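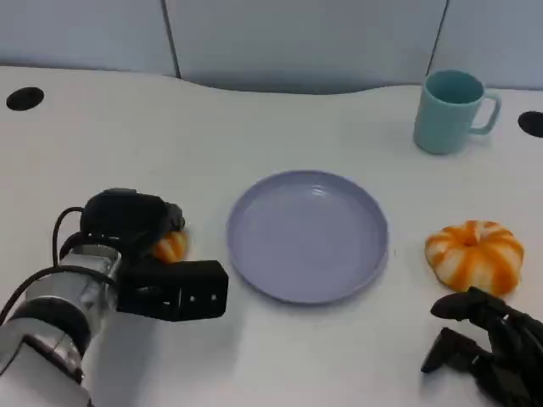
How do I get my two-armed robot to set something down on a plate without bumping the rim?

Bring the hand in high, stop beside or over the plate with the object clear of the rim, and then lower it as a separate slow move. Most bumped plates come from letting the arm cut the corner between "across" and "down," so the lowering starts while the fingers are still passing over the edge.

Last updated: October

The longer version of the question, from Elmarie Chauke

Hello everyone, and thank you in advance for your patience, I know this gets asked in bits and pieces all over the site. I've been putting together a pair of arms at the Kerkuvau workshop, where I have a bench spot in the evenings, and I'm finally at the stage where they can pick things up and put them somewhere else. I've set myself a small table-clearing sort of job with a lavender plate in the middle, a teal mug toward the back, and a couple of little striped orange and cream pumpkin shapes, one for each side. The left arm has to put its one on the plate. The right hand waits beside the other one, and I'll get to that side when the left behaves itself.

The trouble is that the left arm is lovely at picking up and dreadful at putting down. About half the time it catches the near rim and the plate skates off across the tabletop, and then of course every position I saved is wrong and I have to start over. I have the arms on a Gultton controller with the saved-points program, and I've tried turning the speed down, but then it just pushes the plate more slowly! I've also tried raising the final point, and then the piece drops and rolls. Is there a middle ground, or do I need some kind of touch sensor? I'd love to avoid buying anything else this year if I can help it.

First answer, from Arash Kazemi

Hi Elmarie, and well done getting this far, because two arms over one table is a lot of wiring and a lot of evenings. You don't need a sensor for this, at least not yet. I had the same headache with mine and it came down to how the points were joined up.

Go into your saved points and look at whether the controller is blending them. Mine did it out of the box, and what it means is that the arm never really arrives at your "above the plate" point, it swings past on a curve and is already sinking by the time it gets to the rim. Turning down the speed doesn't change the curve, so that fits with what you're seeing. Here's what I'd do, in this order:

1. Turn blending off for the last three points only. You can leave it on for the big swing from the pickup side or the whole thing will look like it has hiccups.

2. Add a pause of 300 milliseconds above the plate. The arm has a bit of wobble when it stops and you want that to die away before you go down. If your joints are looser than mine, give it longer, it costs you nothing.

3. Lower straight down, and save the bottom point with the piece 2 mm above the plate. I do it with a folded bit of card under the piece, then pull the card out and save. Your drop-and-roll was probably from a gap a good deal bigger than that.

4. Open the hand slowly and keep the arm perfectly still while you do it. Then go straight up before you go sideways. People forget the way out, and a thumb on its way home can drag a plate just as well as one on its way in.

5. Check where the thumb ends up, with the piece already on the plate. On a side approach it's the fingertips that go out past the far rim and the thumb that sits inside, pointing at the piece, and you want a little daylight between the two before you run anything at full speed.

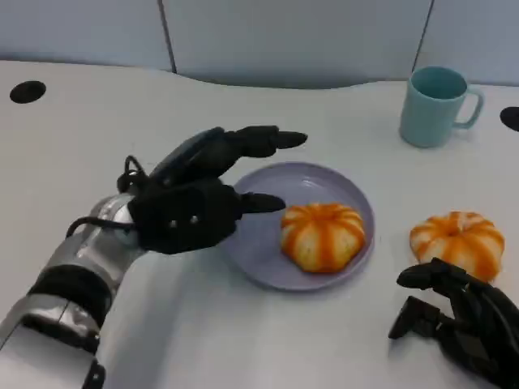 Second answer, from a member

just put some of that rubbery shelf liner under the plate. Mine hasn't moved in months. Doesn't fix your program but you'll stop having to redo all your points every time it touches, and then you can take your time with the other stuff.

Elmarie's follow-up

Oh, the blending! I never would have found that, it was tucked away on the second page of the menu under a name I didn't recognize. I've switched it off for the last few points and put in the pause, and I'm going to do the card trick tomorrow evening when the workshop is quieter. I like the shelf liner idea too and I think there's a roll of it in my kitchen drawer. One more thing for Arash, if you're still reading: when I move on to the right arm, should both arms be allowed near the plate together, or is it better to make one wait?

Arash's reply

Make one wait. Park the left one well back toward its own corner, and only then let the right one start. You can get fancy with timing later, once you trust both of them.

Related questions

Saved points drift after the arm has been switched off overnight
Gultton controller shows error 2310 when the second arm is plugged in
Best padding for fingertips on a Fuver hand
Cable loop at the wrist keeps catching on the forearm
Can 2 arms share one power supply?
Nkosi bench clamps, do they hold on a curved table edge?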